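Brustness: notes on a shelf full of old desktop towers

README, plain text version. Last touched in April, when I finally got the parts table and the case notes to agree with each other.

What this is

Brustness is my running record of taking apart and putting back together secondhand desktop computers. It covers the towers themselves, what's inside them, how the bits come out, and what state I found them in. It started as a text file called "which one has the bad fan" and got out of hand.

If you're after benchmark numbers, sorry, there aren't any. If you want to know which way a retention lever swings on a board nobody has made in years, or which cable you have to move before you can get at the memory, you might be in the right place!

What's in the folder

cases.csv - one row per tower. Maker if there's a badge or a board marking, side panel type, how the drives are held, general condition.

parts.csv - one row per part, with the shelf code of the tower it came out of. This is the big one. It passed 1,000 rows over the winter and I've stopped being excited about it.

steps/ - plain text files, one per tower, with the order I took things out and the order they went back in. These are often not the same order.

photos/ - pictures of the open cases. There are 600 in there right now, and I've cleaned up the names on 500 of them. The rest are still called whatever they were called when they landed in the folder. I'll get to it.

labels.txt - the little vocabulary I use, so that "bay cover" means the same thing on every row.

Where the towers come from

Most of them came from Pellier, a surplus place that sells office machines by the pallet, and a smaller batch came from Semple, which is more of a repair counter with a back room. The Pellier ones tend to arrive whole and dusty. The Semple ones tend to arrive missing something, usually a cooler or a drive, and once an entire front panel. I note what's missing on arrival in the "as_found" column, and I try hard not to mix that up with "removed", which is for things I took out myself. I did mix them up for the first 11 towers. Those rows are marked with a "q" and you should treat them with suspicion.

How I work through a case

Tower goes on its side with the open face up. Always. I tried doing a few of them standing and I spent the whole time chasing screws across the floor. Once the side panel is off I stop and look for a while before touching anything, mostly at the cables. Old office towers are packed in a very particular way and whoever bundled the power wires had opinions.

Memory first, if there is any. The slots are usually easy to reach, and clearing them early gives you more room for everything else. Push the end latches out, lift straight up, don't rock it. Expansion cards next, then the data cables (pull on the plug, please, never the wire), then the drives.
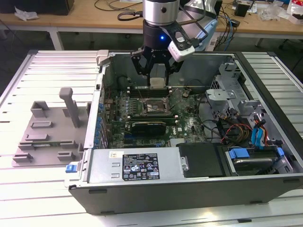
Drives on plastic rails are my favorite thing in the whole project. Squeeze the two sides and the drive slides out, and it slides back in just as easily unless you've put a rail on backwards, which I have done more often than I'd like to admit. Color helps a lot here. On plenty of these machines the bits you're meant to touch are blue - rails, release latches, that kind of thing - and once you start noticing it you can guess your way around a case you've never opened before. I have a column for it, "touch_color", and I'm a little proud of that one.

The power supply comes out last and goes back first. It's heavy, it's got its whole tangle of wires attached, and if you leave it until the end of a rebuild you'll be feeding connectors under things that should have gone in after. Everything is unplugged from the wall long before any of this, and I don't open the power supplies themselves. Please don't use my notes as a reason to open yours.

A word on bare sockets

A processor socket with no cooler on it makes me nervous every time. If the lever is down I leave it down unless the chip has to come out. The "cooler" column in parts.csv has three values: on, off and none_found. "Off" means I took it off and it's in a bag with a shelf code. "None_found" means it showed up that way. Neither one tells you whether the board works. I don't power up most of these, so please don't read anything about health into the condition notes, which only describe looks.

Naming things

I went back and forth on names for a long time. Some decisions, so you don't have to guess:

cage - the metal frame that holds drives, perforated or not.
cover - a blank plate over an empty bay. I used to call these blanks and there are still a few of those in the older rows.
rail - plastic strip fixed to a drive. Counted with the drive, never as its own part.
latch - anything you push or squeeze to release something bigger.
data cable and power cable - kept separate, even when they're tied into one miserable bundle.

Things that are wrong with it

The condition scale drifts. What I called "fair" in the beginning I'd call "poor" now. Label text from power supplies is only typed in where I could read it without squinting, so lots of blanks there. The steps files get chattier as they go on, and a couple have grocery lists at the bottom. I also shelved two towers under the same code for a while and the parts for those are tangled together under F-dup.

The shelf codes themselves come from Fedby, a small inventory program I've used for years. It exports dates in a weird order. I've stripped the dates out of the csv files for that reason, so if you see a column called "fd_blank", ignore it.

Using it

Go ahead and use any of it, for anything. Mention Brustness somewhere if you think of it. If you find a row that's plainly wrong, send me the shelf code and what you think it should say. I sit down with corrections on Thursday evenings, and I do read all of them, even the one-line ones.

Next up is a stack of slim cases, which I've been putting off, and the rest of those photo names.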